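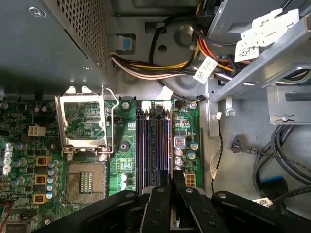
Section 4: Building Your Watchlist and Saving Movies for Later

By now you should have the Nusano player plugged in, signed in and showing the home screen on your TV. If you're still stuck on the sign-in code, go back to Section 3 and finish there first, as nothing below will stick until your account is linked. This section covers finding a movie, putting it on your Watchlist, and downloading it so you can watch when the internet is slow or down altogether.

Last updated May 23, 2021, for player software 5.2 and later.

Adding a title to your Watchlist

1. Press Home on the remote, then move up to the magnifying glass and press OK.

2. Type the first few letters of the title, or the name of an actor or director. You don't need to finish the word — results start to fill in on the right after the third letter.

3. Move to the title you want and press OK to open its page. You'll see the running time, the languages on offer and a short write-up.

4. Choose Add to Watchlist. The plus sign turns into a check mark.

5. Press Back to return to your results, and carry on adding as many as you like. The list holds 50 titles per profile.

Note: Movies that haven't come out yet can go on the list too. They'll show a small clock and the word Soon, and on release day the clock disappears and the title jumps to the front of the row. If you have alerts turned on (see Section 6), you'll get a message on the screen as well.

Note: The library had 1,315 movies in it when we wrote this page, and 1,197 of them could be downloaded. The rest are streaming only, usually on the studio's say-so, and their pages will have no Download button. There's no setting that brings it back, so please don't spend your evening looking for one!

Choosing your audio and subtitles

Do this before you download. The player saves only the audio track you've picked, so a movie saved in the dubbed version will have to be fetched all over again if you later want the original.

1. On the title page, choose Audio and Subtitles.

2. Pick an audio language. The original language is always at the top of the list.

3. Pick a subtitle language, or choose Off.

4. Choose Save for This Title. If you'd like the same choices every time, pick Save for All Titles instead.

Downloading a movie

1. Connect a USB drive to the port marked Storage on the back of the player, and wait for the message Drive Ready.

2. Open the title page and choose Download.

3. Choose Standard or High quality. Standard looks perfectly good on a bedroom TV and takes up a good deal less room.

4. Leave the player switched on until the bar reaches the end. You can watch something else in the meantime, though both may run a little slower.

Caution: The first time you connect a drive, the player will ask to format it. Formatting erases everything on the drive, family photos included. Copy anything you want to keep to another place first.

Caution: Don't unplug the drive during a download. Go to Settings, Storage, Remove Drive and wait for the light to go out.

If a download stops at 87 percent and shows the message Checking License, give it a few minutes. The player is confirming the title with our Dalbridge server, and on a busy evening that can be slow. If it's still there after half an hour, choose Cancel, restart the player and try again.

Saved movies stay on the drive for 30 days, or for two days once you've pressed Play. To renew one, open its page while you're online and choose Renew.

Go on to Section 5 to set up profiles and parental controls.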